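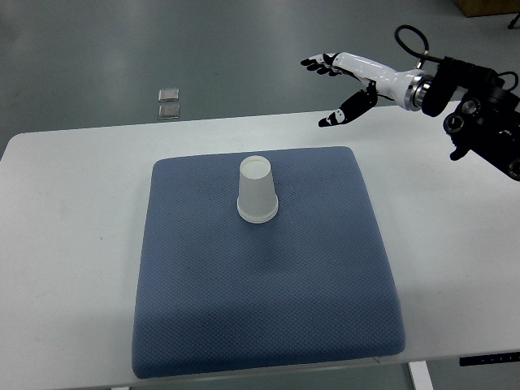
Washing and Drying Seat Cushions

Most seat cushions go flat or start to smell because the filling was put away damp. The cover gets washed often enough, but the inside needs attention too, once in spring and again when the heat comes on.

Start with the tag. If the cover zips off, turn it inside out, close the zipper and wash it cold with half the usual detergent. Hang it to dry. Dryers shrink textured covers just enough that you'll fight to get the foam back in.

Foam inserts

Fill the tub with a few inches of lukewarm water and a tablespoon of dish soap. Press the foam down with flat hands, let it up, and repeat until the water stays clear. Don't wring it — foam tears from the inside. Roll it in a dry towel and kneel on it, then stand it on edge by an open window. A thick one takes two days. Turn it every 12 hours.

Fiberfill inserts

These can go in the machine, two at a time so the drum stays balanced. Tumble on low with 3 clean tennis balls and stop halfway to break up clumps by hand.

Spots

Coffee: cold water first, then a little white vinegar on a rag. Blot from the outside in.

Grease: cover with cornstarch, leave overnight, vacuum.

Ink: rubbing alcohol on a cotton swab, and test a back corner before you start.

Cushions with no zipper can only be spot cleaned. Use foam from whisked soapy water and keep the water itself off the fabric.

Bayu Ngau
Updated April 15, 2024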